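Print this article | E-mail this to a friend

Review: the Irosen hand-held gripper pair
By Nilmini Howlader
7/29/19

I'll give the verdict first, for anyone with a purchase request due: buy the pair, budget for the extras, and do it before you spend a dime on another arm. I've been using the Irosen grippers since May and I still look forward to picking them up in the morning, which I can't say for much of what we own!

We're a small automation shop. Our customers want robots that can sort, pack and tidy, and for years we taught those jobs by driving an arm around with a joystick (slow, and hard on the wrists). With the Irosen you hold the gripper yourself, do the job with your own two hands, and the recording goes into training. No arm tied up, no safety fence, no waiting for the one person who knows the controller.

The body is light gray and bigger than I expected, but it balances nicely and the fingers close with a smooth, even pull. Dilruba Bhattacharjee, who signs off on our equipment, tried it for two minutes and then wouldn't give it back. 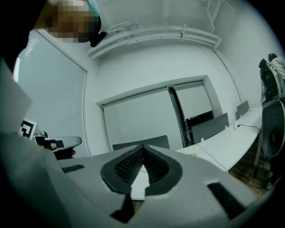 Now for the money side, where I made a few mistakes you can skip. I priced the grippers and forgot nearly everything else. You need storage, and more of it than you think. You need printed markers, and a stiff backing for them so they don't curl. You need spare finger pads. We went through 10 in the first stretch, mostly my fault for practicing on rough cardboard. Pads from Nalluva fit fine, and they come in a softer grade I like better for small items.

Plan for people's time, too. Our Maturano job called for 95 recordings of one packing task, and I had put down a single afternoon. We had 61 usable ones by the end of it, and I was thrilled with that, but the schedule wasn't. Double whatever you first write down. I'd also set aside a plain desk for this work and leave it set up, so you aren't clearing off somebody's paperwork every time you want to record.

Gripes? The case latch is flimsy, and the manual skips right over cleaning. I'd love a longer cable in the box. All small stuff, and support answered my e-mail the same day.

If funds are tight, get one gripper now and leave a line in next year's plan for the second. We started that way on the Roy project and one-handed jobs went great. Two-handed work is where it gets really fun, though (folding! bagging!), so don't wait too long on that other one.

Print this article | E-mail this to a friend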